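Workshop tips: living with the Bomasik bench arm

I've had the Bomasik on trial from Vultenow since the start of April, and a few of you wrote in wanting to know if a rented arm is any use in a small shop. Short version, I like it! It's 600 a month with the gripper included, and Kerstin Harms at Vultenow answers her own phone (bless her).

First tip: give the emergency stop its own spot on the bench and leave it there. I moved mine twice the first week and kept reaching for the old place. Screw it down, and don't let the coffee mug creep in front of it.

Dark, crinkly stuff is where you'll want to slow down. Set your speed to 70 percent or less, bring the fingers in from both sides, and let them line up before you tell them to close. I also wipe the white finger tips with a damp rag at the end of the day, as lint gets on them like you wouldn't believe.

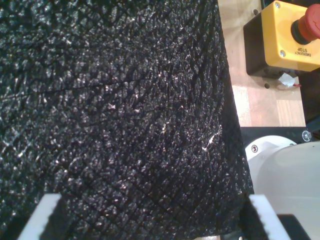

Do you need to know programming to use it?
You teach it by hand for most jobs, and the menus cover the rest. I wrote no code at all for the first two weeks.

Save every job under a plain name, too. I had one called "test new new" and lost a whole afternoon to it. Gisela Thiele, over at Drendton, prints her job names and tapes them up by the bench, and I've stolen that idea.

One gripe: the spare finger pads are 69 a pair, so don't drag them across rough wood. Order a set with the rental and you'll skip the second shipping charge.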